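10/23/26

We moved the registrar's office at Wetesholm under student services in August, and I have been meaning to write down how the new reporting lines work.

Before the change, 14 people reported straight to the registrar, who reported to the provost. Transcripts, room scheduling and degree audits all sat on one level. A request for a late grade change could wait in the same inbox as a broken door code.

Now there are four unit leads. Each one signs off on leave and small purchases up to $274. Anything over that goes to the director. The old chart is still on the Garg Hall bulletin board, so please don't go by it.

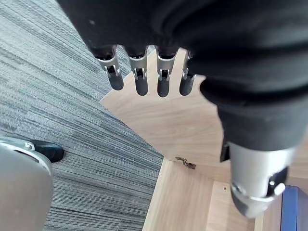 A reader from the Alarska campus wrote in to say that their office tried the same thing and the leads ended up with more forms and no more say in hiring. I think that's a fair worry. Our leads sit on the search panels, but the director still makes the offer.

The part I like least is the job titles. "Associate coordinator" means one thing in scheduling and another in audits, and the pay grades don't match. HR has the list. I'll post the corrected chart once they send it back.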